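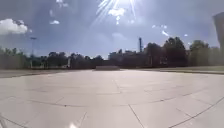

Bernora estimates a ground robot's heading from the joint lines in paved surfaces, using one forward-facing camera and no map. Most earlier line-based methods assume the joints are straight and meet at right angles. The Derside subset was collected to break that assumption: the slabs are laid in a fan, so the joints run as long arcs and diagonals, and with the sun high in front of the camera the paving washes out to nearly white. Joints close to the robot stay distinct while the ones farther back go faint, and the detector has to cope with both.

## Contents

- `derside/` - open plaza, curved joints, strong sun
- `lukside/` - covered walkway, square pavers, even light
- `calib/` - intrinsics and camera-to-base transform for each site
- `eval/` - scoring script and the reference headings

There are 340 sequences in total, each 10 seconds long. Frames are stored in colour as PNG. Wheel odometry is in a CSV beside each sequence, with the same base name.

## Method

1. Mask everything above the horizon, using the calibrated pitch.
2. Warp the remaining pixels to a ground-plane view.
3. Extract short dark ridges and link neighbours whose direction changes smoothly.
4. Fit a circular arc to each linked chain. Straight joints come out as arcs of very large radius.
5. Match arcs between frames and solve for the change in heading.

Chains with fewer than 3 ridges are dropped. Saturated pixels are ignored in step 3 - if you leave them in, the border of a glare spot gets picked up as a ridge and drags the fit sideways.

## Results

On Lukside, the arc fit and the straight-line baseline give nearly the same heading error. On Derside the baseline drifts steadily in one direction and the arc fit does not. Scores for each sequence are in `eval/scores.csv`. We have not tested on wet paving or at night.

## Known problems

- The reference heading comes from a gyro that was re-zeroed every 10 sequences, so expect small steps at those boundaries.
- One batch recorded on a Saturday in November has odometry timestamps that lag the frames. The loader corrects for this; other tools will not.
- Low concrete edges at the far side of the paving are sometimes linked as joints. The `--max-range` flag removes most of them.

## Contact

Maintained by Hedvika Kováčik, Arumugam Lab. Please open an issue before sending a pull request that changes the scoring script.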